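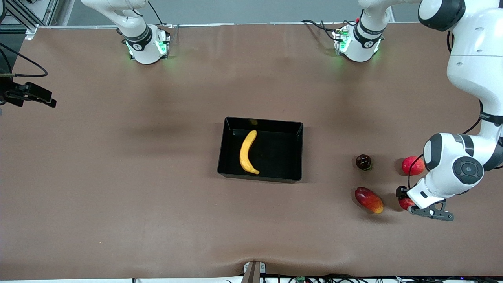

旧桌布收上来以后,到底去了哪里?

都留在坦德维尔,洗净、补好、重新裁过,再送回需要它们的人家和食堂里去。

昆迪茨家纺八月新闻稿

坦德维尔讯:昆迪茨家纺今天很高兴地告诉各位老主顾、新邻居,还有这些年一直惦记着我们的朋友们,“旧布回家”计划走完了它的第一个年头。这一年里,我们一共收到3247块旧桌布,有从阁楼箱底翻出来的,有小饭馆换新时整摞抱来的,也有人隔着大半个省寄过来,包裹里还夹着一张手写的便条,嘱咐我们熨的时候火别太大。这样的便条我们都留着,钉在裁剪间门口的软木板上,已经快钉不下了。

说起这个计划的由来,其实很平常。昆迪茨做桌布做了59年,从最早只卖白色棉布,到后来添了亚麻、混纺和各种染色料子,门市上听得最多的一句话却一直没变:“布还好好的,就是中间烫了个洞,扔了怪可惜的。”听得多了,我们也觉得可惜。一块用了多年的桌布,往往四边还结实得很,裁小一圈就能铺茶几,再小些可以做餐垫,零碎的边角还能拼成隔热垫和杯垫。于是去年夏天,我们在门市后面腾出一间屋子,摆上缝纫机和大熨台,就这么开了张。

开张以后才知道要学的东西还真不少!油渍和蜡渍的洗法不一样,亚麻和棉的缩水也不一样,有些老布的颜色如今已经配不到同样的线了,只好挑一个相近的,或者干脆挑一个相差很远、看着热闹的。合作伙伴奎兰洗染行在这方面帮了我们大忙,他们把多年积下来的去渍办法一样一样教给我们,连哪种布该阴干、哪种布该趁潮熨都讲得清清楚楚,在此要郑重地道一声谢。

修整好的桌布里,有1000块已经送到了坦德维尔及邻近几个镇的社区食堂、老年活动室和学校餐厅,其余的一部分按主人的心愿改好寄了回去,一部分放在门市的旧布架上,价钱定得很低,收入全部用来添置针线和支付邮费。还有一些正在排队等着修补,请耐心的各位再多等我们一阵子,实在对不住。

从这个秋天起,计划会再往前走一小步。我们将同基维斯缝纫学堂一起开设桌布修补课,每期分3次上完,头一次学认布料和去渍,第二次学织补和贴补,最后一次学裁边、卷边,带来的那块布当场就能收尾带回家。课上针线和熨斗都由我们准备,大家只要带一块自己舍不得扔的旧桌布来就行,没有桌布的,带旧窗帘、旧床单也一样欢迎。从没拿过针的朋友尤其不必担心,头几针歪一点没有关系,歪着也是很结实的。

想捐布的朋友,请先把桌布洗净晾干,叠好后送到坦德维尔门市,早上九点到傍晚六点都有人接收。若是希望改好后寄回,请附上一张纸条,写明想要的尺寸和收件地址。塑料涂层的桌布目前还没有办法修补,暂时不收,等我们找到合适的做法再来告诉大家。

关于昆迪茨家纺

昆迪茨家纺设在坦德维尔,制作并销售棉、麻及混纺桌布、餐巾和餐垫,同时承接定制尺寸与修补业务。

报名修补课、咨询捐布事宜或媒体来访,请到坦德维尔门市服务台接洽。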